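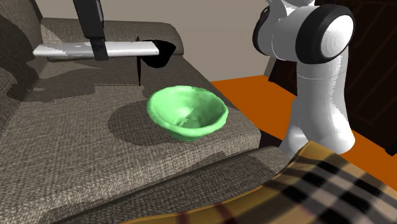
# Copying Ninety Drives at Once, or Trying To

Term project report, Storage Systems, April 2021

## 1. What we set out to do

Our group was asked to compare two ways of duplicating a lot of small flash drives. The first was a standalone Kumis duplicator, which has 10 ports and a single button. The second was Clirus, a free program that does the same job from an ordinary desktop computer and has considerably more buttons. The test load was a folder of 1,000 files, most of them tiny, because tiny files are where copying goes to die.

We bought 90 drives from Wukotitz, the cheapest supplier that answered its email. The department has asked us to note that it would like the leftover ones back.

## 2. Method

Each drive was wiped, copied and then read back in full, with a checksum for every file. We did nine batches, alternating between the Kumis and Clirus so that neither got all the good drives. The Chávez lab lent us a powered hub for the Clirus runs after our own hub declined to power anything past the sixth port.

Timing began when the last drive was seated and stopped when verification finished. Our proposal had timing stop at the end of the copy — a definition that flattered everybody and told us very little.

## 3. Results

The Kumis took 419 seconds for a typical batch, verification included. Clirus took about twice that, and longer again if someone opened a browser.

Two drives failed verification, one under each method. Both reported a healthy capacity and then behaved as though they'd never heard of it. We re-ran them on the other system and they failed there too, so we blame the drives.

## 4. Discussion

The duplicator is faster and duller, and we'd recommend it to anyone with a cheque book. Clirus keeps a log for each drive, though, and the Kumis gives you a red light.
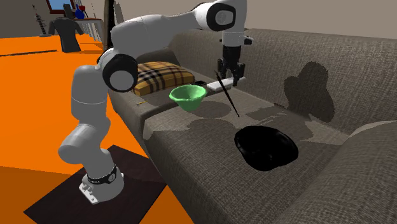 One comment on our draft was that a red light is all most operators want, and that a log nobody opens is only a slower red light. We accept the first half. Without the logs we wouldn't have known that both bad drives went wrong at nearly the same point.

## 5. Left undone

- Larger files, which we'd planned for December and didn't start
- A second hub
- Finding the cap to drive 37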